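Cheapest way to move half a household Portland to Duluth??

flatbedfern
January 29, 2020
Posts: 32

ok so the Duluth job starts in 6 weeks and I still have no plan for the stuff. two bed apartment, no piano, one heavy dresser, way too many books. Got three quotes so far and they are all over the place. Anyone used Hinasard? they quoted me 3,798 which made me sit down. Also looking at the Ondari containers where you load it yourself.
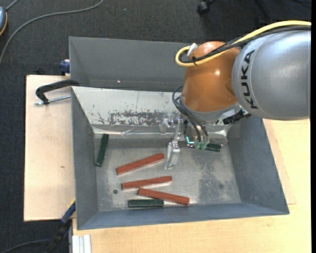

Big gray bin, KUKA arm reaching in.

Budget is 2,000 if I can swing it. Ideas welcome, need to book by this weekend.

gus_in_the_garage
Sell the dresser. Sell most of the books. Rent a truck, drive it yourself. done

kettlepond
Used Ondari two years ago, Boise to Madison. Container came a day late but nothing broken. Driver was nice. Watch the parking permit thing, our city wanted a permit for it to sit on the street overnight and I found out the night before.

They charge extra if you keep it past the loading window. Read that page twice.

flatbedfern
@kettlepond how long did you get to load it? the rep told me three days but the email says two

kettlepond
Three when we did it. Get it in writing. Reps say all kinds of stuff

MitsukoYoshida
Please don't pay 3,798 for a two bedroom. My sister used Hinasard and the final bill went up 600 on delivery day, stairs fee plus "long carry". She was on the second floor! They had asked about stairs on the phone and she told them, and it still wasnt on the paperwork. She fought it for a month and got part of it back.

Do you have stairs?

flatbedfern
third floor at this end :( no elevator. ground floor in Duluth

oldmapleroad
Going to disagree a little. I've used Hinasard twice and both times the price was the price. The trick is you ask for the binding estimate, not the phone one. Someone comes out and looks at everything, opens closets, the whole deal. If they won't send a person then yeah, walk away.

Movers also wrap the furniture. With a container you're buying the blankets and straps, and whatever you tied down wrong slides into whatever is next to it.

MitsukoYoshida
She had the binding estimate. That's what the fight was over.

oldmapleroad
Then she should have got all of it back, not part. I'm only saying two good moves for me.

gus_in_the_garage
third floor with a dresser. SELL THE DRESSER

penny_tally
Books go media mail. Small boxes, no bigger than you can carry with one arm, tape the bottom seams both directions. I sent 14 boxes that way last September and one showed up with a crushed corner, everything else fine. Slow though. Don't put anything in there that isn't media, they can open it.

Also the train will sometimes take boxes station to station but check they still do it on your end. No station in Duluth last I looked so somebody has to drive down to St Paul.

kettlepond
media mail is good advice. weigh a couple boxes first, it adds up quicker than you'd think

truckstopdan
Driving it yourself in late winter across Montana and North Dakota, I would not. Did it in a 16 footer and got stuck in Miles City two nights because the interstate closed. Hotel, food, extra days on the truck. Whatever I saved was gone. If you do go, leave slack in the schedule and dont book the return for the same day you think you'll roll in.

gus_in_the_garage
I've done that drive in February, it was fine. check the forecast, go when it's clear

truckstopdan
It was clear when I left lol

flatbedfern
ok. leaning container + media mail for the books. Dresser was my grandmother's so it's coming, sorry gus. Calling Ondari in the morning about the loading days and the permit. Is it the city I call for the permit or does Ondari handle it?

kettlepond
City. Do it first, ours took a week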